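[Stillivlow-users] Bootstrap intervals and convergence failures

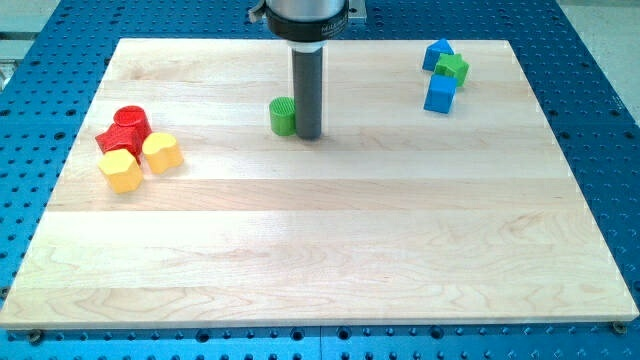

From: Rowena Dumlao
Date: Fri 5 April
To: Stillivlow users list

Samer Yammine wrote:
> I'm fitting a logistic mixed model with a random intercept for
> clinic and want a confidence interval for the variance component.
> I ran the parametric bootstrap with 1000 replicates and got 200
> warnings that the fit had not converged. The summary drops those
> replicates and computes the percentiles from what is left.
> Is the interval still usable? Also, does it matter that many
> of the estimates are exactly zero?

Samer,

I would not report that interval yet. Dropping the failed fits is only harmless if failing has nothing to do with the value of the estimate, and with variance components it usually does. The samples that give trouble tend to be the ones where the variance is close to zero, so the lower limit you get may be too high.

Before anything else, save the seeds for the failed replicates and refit them with a different optimizer. The default stops early when the gradient is flat. Raising the iteration limit by itself did very little for me — changing the starting values helped more. Start the variance at 2 and again at something small, and keep whichever fit has the higher likelihood.

The zeros are a separate matter. An estimate on the boundary is a legitimate result and should stay in. Check that your script isn't taking logs of the standard deviation before it computes the percentiles, or they will turn into -Inf and some summary functions will throw them out without a message.

You didn't say how many patients there are per clinic. If many clinics have 5 or fewer, I would also look at the profile likelihood interval and see whether the two agree. Dexter Tiongson posted a script for that in December, and it should be in the archive under "profile limits". It needs one change for the current version: the argument "grid" is now "points".

If the refits still fail, send the output of the verbose run for one of them to the list, with the seed.

Rowena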